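Reading time: 2 minutes

Plirnstead Household Water Metering Programme
Interim progress report to the Chávez Fund, second period

1. Position at end of July

Meters are installed and reading in 159 properties on the Sturberg estate. The target in the grant agreement for this stage is 1,000 litres of storage capacity per shared tank and a working meter on every supply branch. The storage target has been met. The branch target has not: 7 branches at the north end have no meter, as the old stop taps there could not be closed and the water company must isolate the main first.

2. Readings

Readings are sent overnight and checked each morning against the bulk meter at the estate boundary. The gap between the two narrowed after the joint at the pumping kiosk was remade in May. What remains is mostly night flow, which points to leakage on the private side. Night flow is taken between 2 am and 4 am. Households with steady use in those hours receive a letter and the offer of a free visit.

Take-up of visits is lower than planned. The first letter ran to two pages and put the booking number on the second. A one-page version went out in June and bookings have improved, but the period is too short to report a trend.

3. Equipment

The Clondska meters have performed within tolerance on the test bench. Battery life cannot yet be judged. Three units were returned with condensation under the glass and have been replaced by the supplier at no cost to the grant.

Lids on the older meter chambers remain a problem. Several have sunk below pavement level and fill with silt, so that readings have to be taken by hand after heavy rain. Raising them is outside the present budget - a separate request will follow with the next claim.
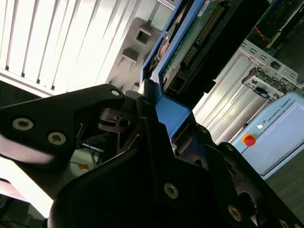 Fig. 1. Black gripper finger with silver hex-socket screws; hinge and linkage to the right.

4. Spending

Spending is below profile, mainly on labour at the north end. We ask that the unspent sum be carried into the next period under the same heading. No change to the total is sought.

5. Next period

- Isolation of the north main and fitting of the outstanding meters
- Second round of night flow letters
- Bench test of a further batch of meters
- Draft tariff note for residents, to be sent to the Fund before it is issued

The date for the north main depends on the water company, which has offered a slot in October but has not confirmed it.

Contact the programme office | © Plirnstead Household Water Metering Programme | Back to top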